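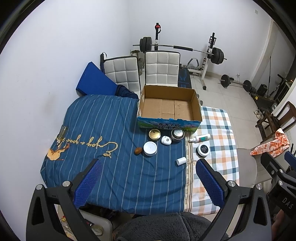 Hand-held grippers over the table, with the jars, a shaker and an open cardboard box waiting behind them.

Kirura picks hand-held grippers over a second robot arm

27th September

I've been bugging Kirura about its equipment budget for months, and this week I finally got an answer. The Rombridge company is not buying a second robot arm. It's putting the money into hand-held grippers, the kind a person holds and works like big tongs while a camera on the tool records what the jaws are doing, and it signed off on 348 pads and 2 new charging cabinets to go with them.

If you read my piece back in April, you'll remember I was pretty sure the arm was a done deal. Reinaldo Teixeira, who runs purchasing, had a quote on his desk and a corner of the workshop marked off with tape for it. The tape is still on the floor. I asked him about it and he laughed and said he'd gotten used to walking around it.

What changed was the price of everything that comes with an arm. The quote covered the arm and the controller, and that part looked fine. Then Kelly Mendonça in finance started adding the base, the safety fencing, new wiring along the back wall, the training days and a service contract that went up every year, and the number at the bottom kept growing. She showed me the spreadsheet (on paper, she still prints everything) and the arm itself was less than half of it.

The grippers are a lot simpler to cost. You buy the pair, you buy spare pads, you buy batteries and storage, and then you pay people to use them. That last part is the big one and Kelly was very clear with me that she doesn't want anybody thinking this is the cheap option. Recording hours cost money whether the tool in your hand was a bargain or not. But she can turn recording hours up or down from one month to the next, and she can't do that with a service contract.

The work itself is more ordinary than I expected. You sit at a table and pick things up. Small jars with lids, a bottle with a nozzle, a cap lying on its side, an open cardboard box at the back. Kirura wants its software to learn how people handle household stuff, and household stuff is what gets used. I had a turn at it in the workshop and was terrible! The lid of a jar is much harder to grab when you only have two jaws and no fingertips, and I knocked a tub clean off the table on my second try.

Aparecida Guerra leads the recording team, and she was the one who pushed hardest for spares. Her team went through 232 pads in the last budget year, and she told me the old plan treated them like furniture, something you buy once and forget. "They're closer to shoes," she said. "The edges go first, and then you're squeezing harder to get the same hold, and the recordings stop looking like each other." She wanted a line in the budget just for pads and she got one. I think she would have kept coming back until she did.

The other thing she asked for was time between sessions. Under the new plan every pair gets checked before it goes out again: pads, pivot pins, camera mount, battery. It's 15 minutes that used to be squeezed into somebody's lunch.

Not everyone is thrilled. Wellington Rezende, an engineer I've known since he was at Sillbridge, still wants the arm and told me so before I'd even sat down. His point is that recordings made by hand only get you so far, and at some stage you have to put the trained software on a real machine and see what it does. Kirura has one arm now and everybody is in line for it. He thinks the line will get longer once the new recordings start coming in, and I have to say that sounds right to me. Reinaldo's answer is that they'll rent time on an arm at Holanda, the shared workshop out past the rail yard, and look at buying again in the next round. Wellington's answer to that is that he has seen the Holanda booking calendar.

I called Nivaldo Vieira at Holanda to ask. He says they have mornings open and would be glad to have Kirura in, but he wouldn't promise afternoons. The rental money is in the budget. There's no signed agreement yet, so I'd keep an eye on that.

One practical note for anybody planning something similar, and I know a few of you are from the emails I get. Kelly said the line she most regrets leaving out of the first draft was storage. Not for the grippers – those fit in the cabinets – but for the recordings. Kirura already has more than 677 hours saved, and the drives are filling up faster than she had planned for. The new budget has a figure for it. She wouldn't tell me what it was, but she made a face.

The first batch of grippers is due before winter, and Aparecida is already putting together a schedule. I've asked to come back when the new pads have had a month of use, partly because I'd like to see how they hold up and partly because I want another shot at that jar.

Got a tip, or a budget fight of your own? Write to me through the newsroom contact page.

Like local business news? Sign up for our free newsletter and get it in your inbox each morning. You can unsubscribe at any time.

We use cookies to keep this site running and to see which stories get read. By continuing to browse you agree to our use of cookies. Accept | Settings

Contact us | Corrections | Privacy | © Rombridge newsroom. All rights reserved. | Back to top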